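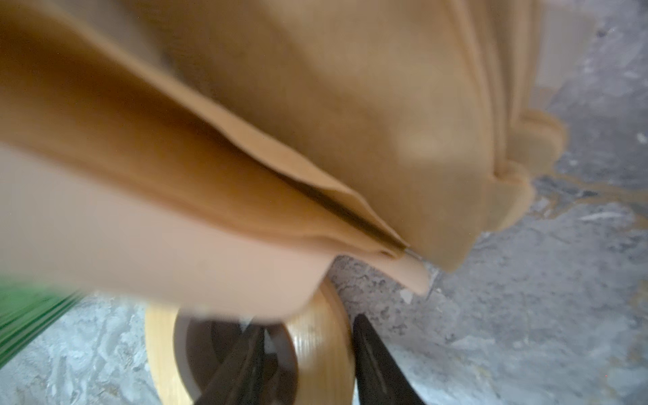
Why does my policy do better with wrist camera only? (cloth over objects)

Posted by foldline_kt in Robot Learning > Manipulation

Hi all! I've been having a great time with a small imitation learning project and I've hit a result I can't explain, so I'm hoping somebody has seen it before.

The task is getting things out from under fabric. There's a brown cloth on a concrete floor with objects partly under it, and the gripper has to go in and take hold of the target without dragging the cloth along. The target is usually a roll of packing tape, and one finger goes into the hollow core. I love this grasp, it looks so casual when it works.

I have 462 teleoperated demos, all recorded with an overhead camera and a wrist camera. I trained two versions of the same policy (action chunking, nothing exotic):

Both cameras: 6 successes out of 15
Wrist camera only: 11 out of 15

Same demos, same number of training steps, same starting layouts as near as I can set them by hand. I expected the overhead view to help with the approach, and if anything the approach is fine in both. The two-camera version goes wrong at the end. It stops a bit high and closes on the fabric.

Is this a known thing? Should I drop the overhead camera, or am I fooling myself with so few trials?

Drivholm_bench

Great result, and yes, I've run into the same thing! My guess is that your two-camera policy has learned to lean on the overhead image, which is an easy way to predict the motion for most of the demo. Then in the last few inches the cloth hides the target from above, and the only view with any information left is the one at the wrist. The network never had to learn to trust it.

What helped me was camera dropout. During training, blank out the overhead image on a random share of samples (I'd start with a third) so the policy has to cope without it. It's a few lines of code. I did this on a towel-and-bowl task we call Modness and the two-camera version caught up with wrist only and then passed it, mostly on layouts where the object started far from the gripper.

Two more things to try:

Look at where your overhead crop ends. Mine was scaled down so far that the object was only a few pixels wide, and I hadn't noticed for weeks.

Plot the loss separately for the last second of each demo. The average over the whole episode hides this problem completely, because the reach is long and easy and the grasp is short and hard.

As for dropping the camera, I wouldn't yet. If the target ever starts outside the wrist view you'll want it back.

tapeandtwine

just use more demos. we had 849 on ours and it was fine with both cameras

Lozano_lab_nights

Fun problem! I agree with the dropout suggestion, but please run more trials before you believe any of it. With 15 per policy, a gap of 6 against 11 can come up by luck more often than you'd like. Also mix the order — if you ran all the two-camera trials in the afternoon and the wrist-only ones after dark, you may be measuring your windows. I use a little script called Culano that picks which policy runs next and doesn't show me until the trial is scored. It changed a couple of my favorite results, sadly.

One cheap check on the "leaning on overhead" idea: take the trained two-camera policy and feed it a frozen overhead image from the start of the episode. If the reach falls apart, it's using that view heavily. If hardly anything changes, look somewhere else, maybe at the timing between the two cameras. An overhead stream that lags the wrist by a few frames could give you that "stops high" behavior too.

I'd also score the failures by type. Closing on fabric, missing the core and pushing the roll away are three separate problems, and a single success rate mixes them up.

foldline_kt

Thank you, this is so useful! I did run them in two blocks, so I'll redo it with a mixed order. Tried the frozen image this morning on a handful of starts and the reach went way off to one side, so it does look like it depends on overhead. Camera dropout run is training now and I'll post the numbers under this thread when I have them.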